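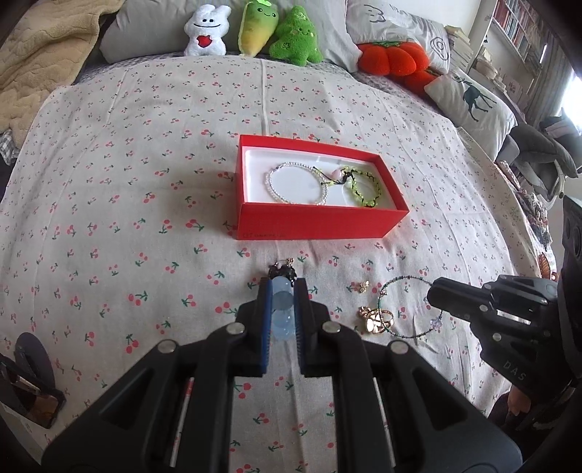
Sorting jewellery on the bed with a pair of hand-held grippers, red box in the middle.

Four weeks with the Sedel hand-held gripper pair
4 Jan 2018
Filed under: Teaching by hand, Grippers, Reviews

I've wanted to write this one up since October, when I finally caved and bought a pair of Sedel hand-held grippers to teach my little two-armed bench robot with. I've now put 28 evenings into them, so I think I've earned an opinion!

Quick version for the impatient: I like them a lot, my wrists like them less, and the software needs a good lie down.

What I was using before

My old setup was remote control. I had a pair of Pukier leader arms clamped to the desk, you move those, and the robot across the table copies you. It's a lovely way to teach big slow jobs like stacking cups or wiping a bench. For anything small I found it miserable. You're watching the robot's fingers from a metre away, you can't feel when you've got hold of something, and a bracelet slides off while you're still leaning over to see if you've caught it.

With the Sedels there's no robot in the room at all while you teach. You hold one in each hand, do the job yourself with the fingers, and the camera and tracking record what you did. Later the robot gets trained on it. You get to stand wherever the mess is, and for me that meant the bed, because the desk was full of Pukier arms.

The job I picked

Jewellery. I know, I know, everyone starts with blocks. But I have a lot of bracelets and I wanted something fiddly with soft, shiny and dangly things all in one go. The task is dead simple to say: pick up a piece that's lying loose, carry it to the box, put it down in the tray, go back for the next. The box is a plain rectangular one with a white inner tray, and the edge of that tray has taught me more about wrist angle than any manual.

Picking things up

This is the good part. The ridged pads on the fingers are terrific. Beads sit into the ridges instead of squirting out sideways, and I could hold a short piece upright without squeezing the life out of it. The trigger has a long pull and you feel it firm up as the jaws close, so after an evening or two you stop looking at your hand and just look at the thing you're picking up.

Beaded bracelets turned out to be the easiest by a mile. Grab anywhere on the loop, lift, done. Rings are harder, they want to lie flat and you have to come at them nearly straight down. Small earrings are a nightmare — I'd say I got a clean pick on the first go less than half the time, and I'm a person, with a brain. The robot doesn't stand a chance until I get better at it.

Cords are their own special misery. A charm on a cord will happily drape itself across everything already in the tray, and then the next bracelet you bring over snags on it. I've started putting cords in last. If you're recording demos for something like this, pick an order early and stick to it, or your robot will learn all of your bad moods as well.

Working on fabric is worth a mention too. A sheet gives a bit when you press, so the fingertips can get underneath a thin piece in a way they never could on a hard desk. On the other hand it bunches up if you drag, and then everything else on the bed moves. Lift, don't drag. I also found a patterned sheet was no trouble for the tracking (mine's got cherries on it) and it may even have helped, as my demos on a plain white tablecloth drifted far more.

Two hands or one?

You can buy a single, and if you're on a budget I'd start there. Most of my sorting is one-handed if I'm truthful. The second gripper earns its keep when a piece is tangled, or when you want to hold something steady while the other hand does the picking. It also sees the job from a different side, and my robot did noticeably better on the tray drop once it had both views to learn from. Whether that's worth doubling the price is between you and your bank.

Comfort

They're chunky. The body is wide and angular and the whole lot hangs out in front of your hand, so your forearm does the work. I do sets of 20 demos and then put the kettle on. I tried one long session of 50 without a break and couldn't open a jar that night. Bending over a bed doesn't help either, so kneel on a cushion if your knees will put up with it.

The wide body also blocks your own view when you're reaching close to yourself. I learned to work from the far side of the pile back toward me.

The software

Sedel's recorder is fine once it's going. Getting it going is another story. Both grippers have to be woken up in the right order, and if the left one goes to sleep you lose the pair and start again. There's no warning sound! I lost a whole set that way and only found out when I went to look at the files. There's a free plug-in from the Bettencourt forum crowd that adds a beep, and I'd call it essential.

Trimming is good though. You scrub along, chop off the bit where you're scratching your nose, and save. The export went straight into my training setup with no fuss.

Did the robot learn anything?

It did! I ended up with 2,280 usable picks after throwing out the duds. The robot now puts bracelets in the tray pretty reliably, fumbles rings in a way I find quite endearing, and treats earrings as if they aren't there. Compared with what I got from the remote control arms it's a different world, and I collected it in far less time.

I'm keeping the Pukiers for anything where the robot's reach matters. With a hand-held you can easily twist into a position your robot can't copy, and you won't know until training day.

Good stuff
Grippy ridged fingers, great on beads
Lovely trigger
Take it to any room in the house
Easy trimming and export

Not so good
Heavy out front
Bulky body gets in your eyeline
Wake-up order is maddening
Tiny earrings, forget it

Would I buy them again? Yep, though I'd wait for a sale. I've got a set of narrower fingertips on order from Nunent to see if they help with the rings and earrings, and I'll post an update once I've had a proper go with them. If you've already tried narrow tips on small metal bits, please leave a comment and tell me which colour pads you went with, as the dark blue ones are starting to pick up lint.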